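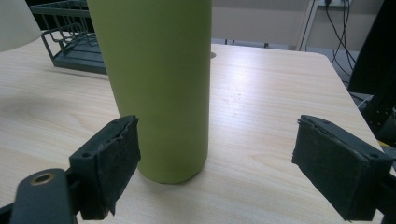

*Jaws open on either side of the bottle. The pads on both fingers are fraying and due for replacement.*

# Replacing the finger pads on the hand-held grippers

These steps apply to the pair of hand-held grippers at the table station. The same pads are used on left and right, so one cut sheet covers both tools. Allow 24 minutes for the pair if the old glue comes off cleanly, and longer if it doesn't.

Last revised Apr 1, 2021 by Katalin Hegyi. Changes from the August version: new glue, and a longer press time.

## When to replace

Look at the pads before the first session of the day. Open the jaws fully and check the inner face of each finger under a good light. Replace the pad if:

- the edge has started to peel, even at one corner
- the surface has gone fuzzy enough to leave fibers on the object
- plastic shows through anywhere
- the bottle turns in the grip when you lift it

The corners go first. If one pad on a gripper is bad, change both. A new pad facing an old one gives an uneven grip, and the object ends up sitting crooked between the fingers.

Don't trim a peeling edge and carry on. Lina Farah tried this on the old set, and the trimmed edge was lifting again by the end of the next session.

## What you need

- Pad sheet, black, from the Bomiretti box on the parts shelf
- Contact glue (Girnell, small tube)
- Isopropyl alcohol and lint-free wipes
- Plastic scraper
- Sharp craft knife and a steel ruler
- Cutting template, marked with the finger outline
- Two small spring clamps
- Hex driver for the finger screws

Do not use a metal scraper. It gouges the finger face, and the new pad will not lie flat over a gouge.

## Taking the old pads off

1. Stop the recording software and unplug the gripper cable at the computer end. Pull on the connector, not the cable.
2. Lay the gripper on its side on a clean cloth with the jaws open.
3. Mark the fingers L and R on a bit of masking tape. They look alike, but they wear in differently and should go back where they came from.
4. Take out the finger screws and put them in a dish. Leave the linkage arms alone. If you loosen a pivot, you will have to redo the full opening check from the start.
5. Lift a corner of the pad and peel slowly toward the opposite end. If it tears, work the plastic scraper under what is left.
6. Wipe the bare face with alcohol until the wipe stays clean. Let it dry.

## Fitting the new pads

1. Cut the pads with the template. Use a fresh blade and make one pass along each side. A second pass leaves a ragged edge, and that edge will be the first part to lift.
2. Dry-fit the pad. It should reach the edges of the face without hanging over.
3. Spread a thin coat of glue on the finger and on the back of the pad. Wait until it feels tacky.
4. Set the pad down from one end to the other. You cannot slide it once it touches.
5. Clamp for 12 minutes. Put a scrap of card between the clamp and the pad so the clamp does not leave a dent.
6. Refit the fingers and tighten the screws by hand. Stop when they are snug. The plastic strips easily.

## Checking the grip

Plug the cable back in and route it along the forearm, with enough slack that it doesn't pull when you reach across the table. Then close the jaws with nothing in them. The pads should meet along their whole length. If there is a gap at one end, back the screws off a little, square the finger up and tighten again.

Next, try real objects. We use the electric kettle and the green bottle, with the wire rack left in place. Take the kettle low on its body and hold it for a slow count of 9. Do the same with the bottle. Neither should creep downward or turn. Keep the kettle unplugged and empty for this.

Run the check with both grippers, even if only one was worked on. Umut Saraç found a loose finger on the other tool this way.

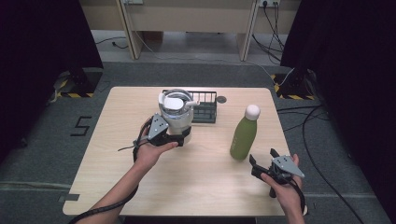 ## If something is off

**The pad slides on the finger.** The glue was too wet when the parts were joined. Peel, clean and start over.

**The jaws don't open all the way.** Look for glue squeezed out behind the pad or a bit of tape caught in the linkage.

**The bottle still turns.** Wipe the pads and the bottle with alcohol. Hand cream is a common cause.

**The opening reading has shifted.** Run the zero routine again with the jaws fully closed. New pads are thicker than worn ones, so the old zero no longer holds.

Write the change in the Hukadmont log with the gripper side and your initials. When the pad sheet is down to its last strip, tell Rosario Sanna so more can be ordered.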